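Game Cartridge And Controller Care: Tips I Don't Buy (And A Few I Do)

Posted Nov 3, 2025 by Ruairí Hegarty

Every November the same list of console cleaning tips does the rounds, and every November I get asked whether any of it works. Some does. Most of it sells wipes.

Blowing on cartridges. No. You're spitting on the contacts. Use a cotton bud with a drop of isopropyl alcohol, go along the pins and leave the cartridge out for 20 minutes before you play.

Special cleaning kits. Plalix want 11 quid for theirs. It has cotton buds in it, and a small bottle. You can guess what's in the bottle. The Ernby one comes in a nicer tin.
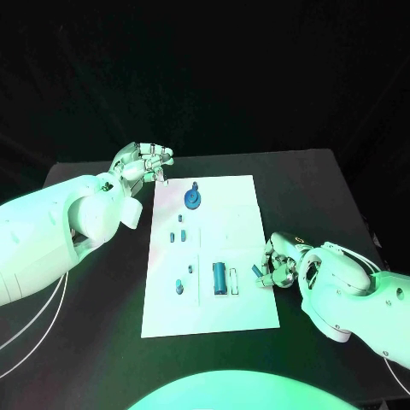 Rice in a bag for a pad that's had tea on it. I've never seen this do anything except get rice dust in the triggers. Take the batteries out, wipe up what you can and stand it somewhere airy for 2 days. If the buttons still stick after that, it needs opening up.

Toothpaste on scratched discs. People swear by it. I tried it on six old discs from a car boot sale and one loaded that hadn't before, which might have been the rinse. I wouldn't risk a game I liked.

Stick drift. A puff of compressed air under the rubber skirt is worth trying, once. The Jinholm forum says to repeat it weekly, but by then the stick is probably worn and wants replacing.

Vacuuming the vents. Switch the console off first and use a soft brush. I do mine every 6 months and can't prove it helps.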